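Keep your hands where the stop button is

Posted in June by Sunita Mittal

I promised Madhu Chauhan I'd finally write up our bench rules, because she keeps explaining them to every new person at Vevero and she's tired of it (sorry, Madhu!). So here goes, in no particular order and with all my usual wandering.

The rule I care about most is the stop button one. Before anybody powers up an arm, they have to touch the emergency stop. Not press it, just reach out and put a finger on it from wherever they plan to stand. If you have to lean over the gripper to do that, you're standing in the wrong spot, so move and try again. It sounds silly and takes four seconds. I've done it so many times that I caught myself doing it with the toaster.

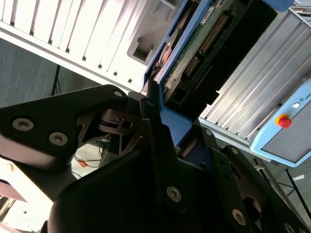 Gripper in close, red stop button on its yellow ring over to the right.

Next up is bare boards. We work near open electronics a lot, and a row of exposed pins is a terrible thing to drag metal fingers across. Our rule is slow speed any time the gripper is near a board, and I mean the slow setting, the one that makes you want to go get a sandwich. Madhu would like it even slower. We argued about this over lunch and she mostly won.

Then there are cables! Anything lying on the floor gets walked before a run, end to end, by the person who's going to press start. Same goes for tripod legs and stands. If a leg can be kicked, somebody will kick it, and that somebody is usually me.

Screws get checked at 8 in the morning, with the power off and a real hex key, and you initial the sheet. We're on line 432 of the sheet now and my initials look worse every page.

I still haven't settled what to do about labels. Madhu wants a tag on everything with a date and a name, and I'd be happy with a name. If your shop has a system that people really stick to, please leave me a comment, I'd love to steal it before we print the next batch.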